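Prultetti Community Help
Robot learning and data gathering

How much should we vary the position of the box when recording drawer tasks?

Posted by Vukumo Teaching Lab

Our department is preparing a set of recorded examples for a single-arm system. The task is to open a small drawer by its side handle, pause, and close it again. Each example is recorded by an operator guiding the arm by hand control, and a fixed camera views the table throughout.

We have completed 32 recordings so far. In all of them the objects stood in the same place. A colleague has advised that the trained system will fail as soon as the furniture is moved by a few centimetres, and that the work should be restarted with a new position for every recording. We would prefer not to discard what we have.

The present arrangement is a dark brown drawer unit with a white handle on its right side, standing towards the back of a white table, with a cream plastic bin on top of it. The arm comes down beside the bin.

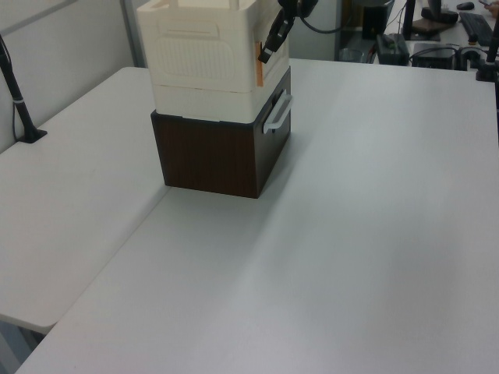 We would be grateful for advice on three points. Should the existing recordings be kept? How many positions are sensible for a first attempt? Should the bin remain on top of the drawer unit, or be removed until the basic task is learned?

Our guidance from April says only that "adequate variety" is required, and gives no figure.

Posted by Babatunde Babalola

Please keep the existing recordings. They are useful as a base, and they will also allow you to compare a system trained on one position with a system trained on several.

For a first attempt I would recommend four positions of the drawer unit, marked on the table with small pieces of tape beneath the base so that the camera does not see them. Record the same number of examples at each. Within each position, allow the operator to turn the unit slightly between recordings. Small turns matter more than most teams expect, as the handle then presents itself to the gripper at a different angle.

On the bin, my advice is to leave it where it is for half of the recordings and take it away for the remainder. If it is always present, the system may come to rely on it as a landmark and ignore the handle. Should you remove it entirely, you will meet the opposite difficulty later, when the space beside the handle is restricted.

Two further matters. The starting pose of the arm should also vary, and this is often forgotten. Secondly, failed attempts should be stored in a separate folder and labelled as such — they should not be deleted. We lost a good deal of useful material at Trarkasach through tidy habits.

Do not change the camera at any stage of the first set. If it must be moved, begin a new set and record the date.

Posted by Obi

You need more data. We used 2000 examples for our drawer and it was fine. Position did not make much difference in our case, although ours was screwed to the bench.

Posted by Vukumo Teaching Lab

Thank you both. We shall retain the original recordings and proceed with four positions, with the bin present for half of each. Two operators will share the work, and their names will be entered against each file. A set of 2000 is beyond our means this term.

Last edited Wednesday, December 10, 2025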